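Clutter tips from our robotics club's home sessions

Since June our student project, Tretby, has been about one household job: getting soft stuff into a basket with a gripper. I do my sessions at home, by the stairs, and I've picked up a few habits that save a lot of grumbling.

1. Lay a plain cloth down first. Red fleece is my favorite - it stays soft under the fingers and I don't scratch anything up.

2. Use a round basket with a wide top. You want room for the fingers to come down over it, even when there's already a bit of stuff inside!

3. Open wide, go in slowly, and close on the thickest part of the bundle. Thin edges slip right out (ask me how I know).

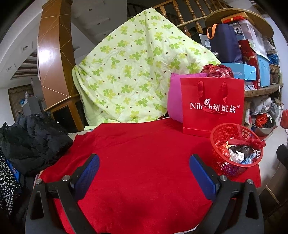
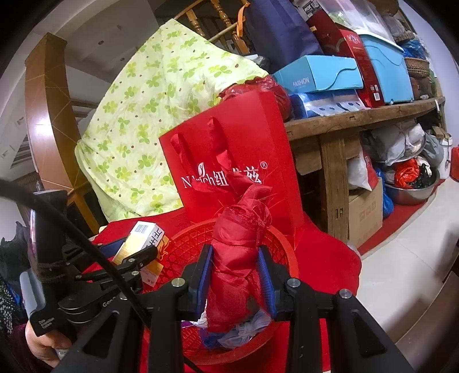

4. Wipe the blue pads after every 10 tries or so. Fleece fuzz builds up fast, and a damp rag does the job.

Before you pack up

Check the screws on both arms, coil the cable loosely, and write down your tries while you still remember them. I'm at 355 now, with more than 100 of those on fabric alone - my umbrella numbers are still terrible, but I'm working on it!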